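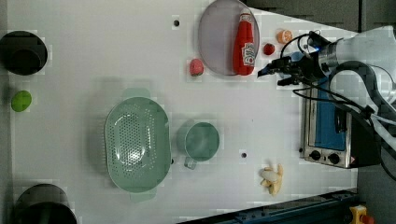
Home Reviews Kitchen Garden Odds and Ends About

The Konda dinner plates, two months in

I've been meaning to write this one up since April, when the last of our old wedding plates went face down on the kitchen tiles. We'd been limping along with a mix of survivors for years (one with a chip you had to remember to turn away from guests) and I finally gave in and bought a whole new set. I went for the Konda stoneware in the grey, with the darker edge, from the homeware shop in Tradcombe, and paid £54 for a box of dinner plates and side plates. No bowls. I'll come back to the bowls.

First thing to say is that they're heavy. Properly heavy. I carried the box back to the car park and had to stop twice, and when I put the full stack in the cupboard over the kettle the shelf gave a creak I didn't care for, so they've moved down to the deep drawer by the cooker. That's worked out well as it happens, because the drawer is at a good height for the children and they can lay the table without climbing on anything. But if you've got weak wrists, or an elderly parent who does the washing up when they visit, go and pick one up in the shop before you order. My mum dries them one at a time with both hands and a certain amount of muttering.

On the plus side, heavy plates hold their heat. I give them a few minutes in a low oven and a roast stays hot right through to second helpings, which the old ones never managed. They do get hot at the rim in the microwave though, hotter than the food some evenings, and I've had to leave an oven glove hanging next to it. The leaflet in the box says microwave safe, and I suppose they are, but my fingertips would like a word.

Now, the colour. Online it looked like a pale, warm, pebbly sort of grey. In our kitchen, which faces north and has one mean little window, it's a good deal cooler. I sulked for a day and then got used to it, and now I like it very much. Anything bright looks wonderful on it – tomatoes, carrots, a fried egg, even fish fingers and peas. Brown food does less well. I made a mushroom stew in the second week that tasted lovely and looked like something you'd scrape off a boot. Mashed potato is fine. Porridge, no, but then you'd want a bowl for that.

The surface is matt, and here's my main grumble: cutlery marks. If you've had matt plates before you'll know the ones I mean, those thin silvery pencil lines that build up where the knife goes. We had them by the end of the first week. I tried washing up liquid, then bicarb and a damp cloth, which got rid of maybe half, and then I bought a tub of the Memero cleaning paste that a neighbour swears by. That does shift them! You put a blob on, rub in circles, leave it a minute and rinse. It took me the length of a radio play to do the whole stack and they came up like new, and then of course we had steak that night and put them all back again. I now do it when I can't stand the sight of them any longer. If marks on plates are the sort of thing that spoils your dinner, buy something glossy.

Ketchup doesn't stain them, I'm pleased to say. Nor does beetroot, and turmeric washed off after I'd left a curry plate on the side overnight (I know, I know). The dishwasher hasn't done them any harm that I can find, though they're a tight fit. Ours is an old machine with the prongs set close together, and the lip of the plate is just thick enough that you have to leave every other slot empty. So I'm running it more often than I used to. It's worth taking a tape measure to your bottom rack.

The shape is nearly flat with a small lip all the way round. Good for pizza and toast, good for anything you want to cut up, hopeless for a runny gravy. My husband lost a good spoonful of his down his jumper on the first Sunday and has been suspicious of them ever since. For soup and pasta we still use our old Pichon bowls, which I've had for 20 years and which have been dropped, stacked wet and used to feed a visiting dog. They don't match at all. I did look at the Konda bowls, but at £30 for 2 I decided I could live with not matching.

Breakages so far: none, though a side plate has had a tumble into the sink and picked up a tiny nick underneath. You can't see it, but I can feel it when I pick that one up. The undersides are unglazed in a ring and quite rough, so mind your table if it's polished. I've stuck little felt dots on the ones we use most and they do come off in the wash, so I wouldn't copy me there.

Would I buy them again? I think so, yes, but I'd get the dinner plates on their own. The side plates are too small for a decent sandwich and too big for a biscuit, and they mostly sit at the bottom of the drawer waiting for cake. The shop in Tradcombe does sell them singly if you ask at the till, which I only found out afterwards.

I've given them four stars. The missing one is for the pencil marks.

Contact | Copyright, all words my own | Back to top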